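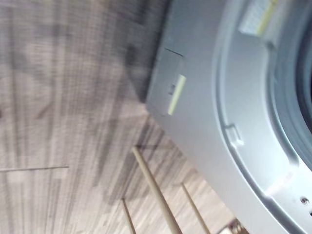

I promised a few of you that I would write up how the laundry project is going, and then July got away from me completely, so please forgive the long gap and the even longer post. Get a cup of tea, is my advice.

For anyone new, I joined the evening robotics club in spring, mostly on the strength of having once fixed a toaster. There are two kinds of people in it, the ones who write code and the ones who fuss over hardware, and I was put with the second lot. Our entry for the student challenge is called Skastik (Shahab came up with the name at ten at night and it stuck), and the job is to do a load of laundry. That means door, clothes, door, dial, and then everything out again into a basket. My mother laughed for a good minute when I told her. She has a point, I suppose, but she has also been doing it for forty years, and Skastik has been doing it for a few months!

The door is what has eaten our summer. A person just hooks a finger in and pulls without a thought. We have to find the rim, come in at the right angle, pull along an arc, and then get the arm out of the way of the very door we just opened. Ehsan kept a log on the shared laptop, and by the end of last month we had 112 tries at the door in it, of which 86 got it fully open. I was thrilled with that. Golnar, who is a much harder marker than I am, pointed out that the judges want 90 percent, and so back we went.

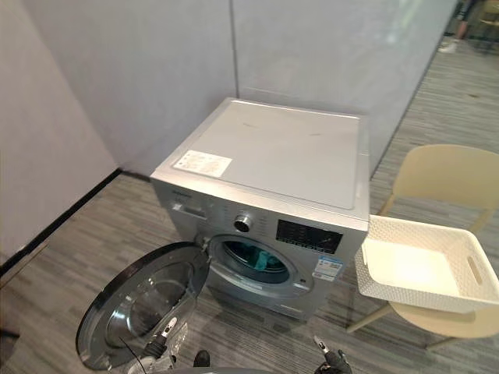

Door open, basket on the chair, both arms down low.

The clothes are a different sort of headache, and the one I secretly like best. Anything soft changes shape the moment you touch it, so what worked for a towel is useless for a shirt. Mitra has been going through her closet for things to try, and we've found that thick and slightly stiff is easy, thin and slippery is awful, and socks are a whole evening on their own. We also moved the basket target up to chair height after reading the rules again (read the rules twice, dear friends), and the reach is so much nicer that I wish we'd done it at the start.

I should say something about my own part, which has been mainly the grippers. I've changed the fingertips 14 times, I think, and kept every old set in a cookie tin, partly for the report and partly because I'm sentimental. The latest ones have a softer face and grab cloth without pinching it so hard. They're a little worse on the dial, so I'm going to try a narrower tip on one side only and see whether Golnar complains.

Next up is running the whole thing start to finish without anyone touching the keyboard. We've managed the first half a few times. Ehsan wants to slow the arms down near the drum, Shahab wants to speed everything up, and I'm bringing sesame cookies to the next session so they can argue with their mouths full. I'll post again once we've had a full run.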